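Follinico Moves Bottle Sorting to Two-Arm Cells, Reassigns Line Staff

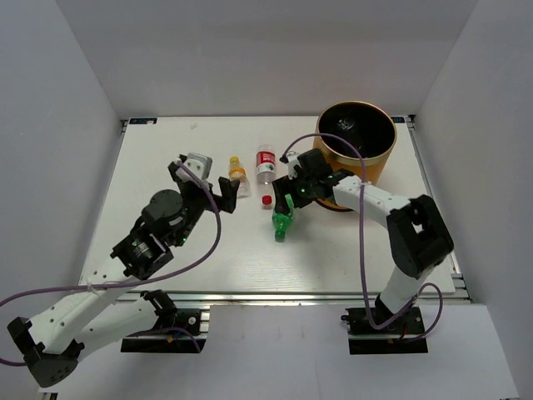

October 13, 2021

Follinico, a contract recycling and materials handling company, has put two-arm robot cells into service on the hand-sorting floor of its Rezaei building. The cells handle plastic bottles that the upstream optical sorter cannot classify. Until January that work was done entirely by hand, on two shifts, by a crew of 12.

Each cell has two arms fixed at the front of a table. A bottle is picked by whichever arm is closer and released into a bin. Clear and green plastic are run as separate batches or mixed, depending on the customer order. Caps are left on, and the downstream grinder and float tank separate them from the bottle material.

The control software, called Fastar, was supplied by the integrator Vorura under a service contract. Vorura also trains the plant's own staff to adjust grip force, reach limits and release height. Changes to the safety settings remain with the integrator and require a signed request.

The reject stream at Rezaei consists mostly of items the optical sorter reads poorly: bottles with full wrap labels, crushed bottles, bottles lying against one another, and small containers that fall between the size classes. Transparent plastic is the hardest of these for a camera, as the background shows through it. The cells have a plain white work surface for this reason, and it is wiped down at each shift change. Residue on the surface was the most common cause of false picks in the first weeks of operation.

Brândușa Bălan, the floor supervisor, was a hand sorter for nine years before the change. She said the largest difference for the crew is standing time. A sorter on the old line stood at the belt for the full period between breaks and made the same reach across the body with every pick. Cell attendants walk between stations, clear faults, swap bins and check samples.

"My shoulder is better. My feet are about the same," Bălan said. "What I have now is more to remember. On the belt you learned the job in a morning. The fault codes took me most of the winter."

No sorters were laid off when the cells started, according to the company. Of the 12 people on the former crew, five are now cell attendants, four moved to baling and loading, and 3 transferred to the optical sorter upstream. The attendant position pays one grade higher than hand sorting. The baling positions are at the same grade as before, a point that several members of the crew raised at the spring staff meeting. The company has said it will review the grade when the current pay agreement ends.

Throughput is lower per station than it was by hand. An experienced sorter clears a pile of mixed bottles faster than a cell does, mainly by taking two or three at once. The cells take one bottle per gripper. Follinico's target is 2,000 bottles per cell per shift, and the cells reached it on most shifts in the last month reported. The company expects to make up the difference with longer running hours. The cells now run through meal breaks with one attendant on the floor.

That arrangement has changed how breaks are taken. The hand-sorting crew stopped together. Attendants now stagger their breaks and eat in smaller groups, and the shift talk that used to be held at the end of the meal period has been moved to the start of the shift. Bălan said attendance at the talk is better, but that people on different break slots can go a full week without speaking to each other.

Faults are logged by type. The most frequent is a dropped bottle, followed by a bottle that rolls out of reach after contact with a finger. Both are cleared by the attendant with the cell stopped. Cable wear is inspected at every shift change. The cables to the grippers move with the arms and must be kept clear of the wrist joints, and an attendant who finds a loose tie is required to hold the cell out of service until it is replaced. A tie takes a few minutes to replace. A damaged gripper cable has to come from Vorura, and one cell was down for two days in the summer waiting for one.

Noise on the floor has dropped, as the old belt and its drive have been removed. Hearing protection is still required near the grinder but is now optional at the cells. Gloves remain mandatory for anyone handling the bins, which may contain broken or sharp-edged pieces.

New attendants complete 40 hours of training before working a shift alone. The first part is classroom work on lockout and restart procedure. The remainder is spent at a cell with an experienced attendant, and ends with a practical check in which the trainee clears a set of faults and restarts the cell without help. Two people from baling have signed up for the next course.

Follinico has not decided whether to extend the cells to its second building, where the reject stream includes film and metal cans. Vorura is testing grippers for cans, and the results will be reviewed with the floor supervisors before any order is placed. Hand sorting continues there on both shifts.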